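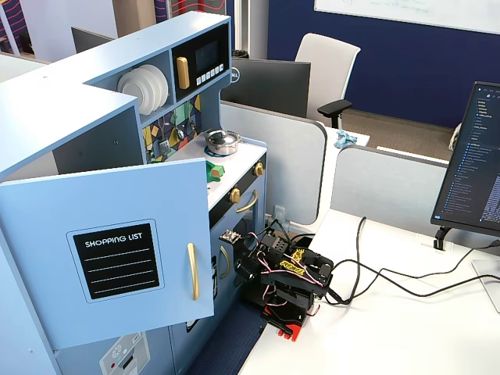
Photo : Gwendolyn Doucet

Bras qui lâche tout en pleine course dès qu'il vise la porte du four
Posté par Gwendolyn Doucet le 30/07/2023

Bonjour à tous ! Je sèche complètement, alors je tente ma chance ici. J'ai un petit bras à servomoteurs (supports noirs, base rouge serrée au bord du bureau) qui doit ouvrir les portes d'une cuisine pour enfants. Le placard à poignée verticale, nickel. Par contre le four, avec sa poignée dorée toute courbée, c'est la cata : le bras avance, la pince se ferme, et au moment de tirer, le servo de l'épaule passe en erreur et tout s'effondre d'un coup. Hier il est tombé sur le plan de travail et a envoyé valser la petite casserole, j'avais la main à côté, j'ai eu bien peur !

Dans le journal j'ai « erreur 2251 » et c'est tout. J'ai refait l'étalonnage, changé le câble USB, baissé la vitesse... pareil. L'alimentation est une Sidetti 12 V, et je pilote avec Plulodia. Une idée ?

Saqib Farooqui
Salut Gwendolyn, j'ai eu la même chose en juin et j'y ai laissé deux week-ends. Pour moi c'est une surcharge. Ta poignée est en arc, et si Plulodia tire en ligne droite alors que la porte, elle, pivote, le bras force contre la charnière. Le courant grimpe, le servo se protège et coupe le couple, donc plus rien ne tient le bras et il tombe.

Ce que je ferais, dans l'ordre : tu coupes l'alim, tu bouges chaque articulation à la main pour sentir s'il y a un point dur, et tu regardes les fils qui font des boucles autour des articulations (chez moi le rose se coinçait bras tendu, j'ai mis un temps fou à le voir). Ensuite tu remplaces le tirage droit par un arc de cercle en 6 points, et tu serres moins la pince pour qu'elle puisse glisser un peu sur la poignée.

Et surtout, ne mets plus la main dessous quand c'est sous tension ! Un interrupteur sur l'alim, à portée de l'autre main, ça coûte trois fois rien.

Cormac Costello
Moi j'ai monté la limite de couple et plus d'erreur. Chez Vasylenko ils ont des servos plus costauds sinon.

Afia Owusu
Euh, attention avec la réponse de Cormac, monter la limite sans avoir réglé la trajectoire, c'est le meilleur moyen de griller le servo ou d'arracher la poignée. Je suis plutôt de l'avis de Saqib. J'ajoute juste un truc : mesure la tension au niveau de l'épaule pendant le tirage, pas à vide. Si elle s'écroule, regarde aussi du côté du connecteur. Et tiens-nous au courant pour l'arc, j'ai un tiroir qui me fait des misères du même genre !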